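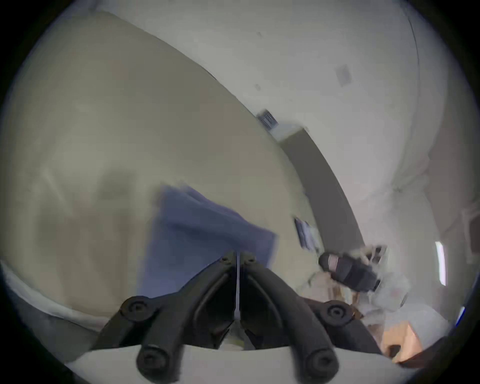
Figure 1. The hand-held gripper with a blue cloth near the fingertips. Two of the large black bolts are on each finger.

Care and Repair of a Hand-Held Gripper
Student project report, Department of Automation, Sestlow Technical College
Authors: Kyrylo Zinchenko, Rocío Londoño
Supervisor: Merja Hakala
Submitted 15 May 2026

1. Purpose of the project

The college owns two hand-held grippers of the same pattern, known in the workshop as Nakilar A and Nakilar B. They are used by hand for cloth handling exercises, and the recordings are then used in the second-year course on robot programming. By October both units had been reported for loose fingers. The authors were asked to find the cause on unit A, repair it, and write a maintenance routine that later groups could follow without help from the workshop staff.

2. Condition before work

Unit A was taken out of use at 3660 logged closings. The right finger could be moved sideways by hand at its base, and the tips no longer met evenly. On thick fabric the fault was hard to notice. On thin cloth the fold slipped out on one side as the hand was raised, and the operator had to take hold of it again.

Earlier users had dealt with the problem by tightening the large bolts whenever the fingers felt slack. No entry had been made in the log on these occasions, so it is not known how often it was done. Adebayo Ekpo of the workshop advised that the joints should be opened before any new parts were ordered.

3. Findings

The four large bolts carry the finger joints, one midway up each finger and one at each base. On dismantling, the washer beneath the right base bolt was found to be worn on one face. The left base washer showed light marking only. The bolts themselves were sound and were kept.

The two small screws near the tips were also checked. One had backed out by half a turn. This had let the tip settle at a slight angle and accounted for part of the uneven closing. The remainder came from the worn washer.

Lint had collected in the joints, mixed with old grease. It was heaviest at the midway bolts, which are close to the cloth during normal work.

4. Repair

Both base washers were replaced from workshop stock. All joints were wiped clean and put back together with a very thin film of grease, kept away from the gripping faces. The large bolts were tightened by small amounts in turn, left and right, and the fingers were closed by hand after each step. Tightening was stopped when sideways play could no longer be felt and the fingers still opened freely.

The tips were then lined up against a flat steel rule and the small screws set with a removable thread lock. The unit was left for a day before use.

5. Test

A plain cotton cloth was picked up from a table, raised to shoulder height, held and laid down again. The test was done in sets of 10 lifts by each author. Before the repair, 6 lifts in the first set had ended in a slip. After it, no slip was recorded in either author's set. The test is a short one and does not show how the new washers will wear over a full term.

6. Maintenance routine

Before each session: close the fingers by hand and look at the tips against the light. Feel for sideways play at both bases.

After each session: brush lint from the joints with a dry brush. Do not use compressed air, as it drives lint further in.

Every month: check the small tip screws with the correct driver. Do not tighten a large bolt to remove play until the washer has been inspected. Write every adjustment in the log, with the closing count and initials.

7. Further work

Unit B has not yet been opened. Volodymyr Sirko has agreed to take it on next term, using the routine above. The authors also suggest trying a harder washer at the base joints. The spare washers are kept in the drawer marked Cinau, and the log is on the shelf above it.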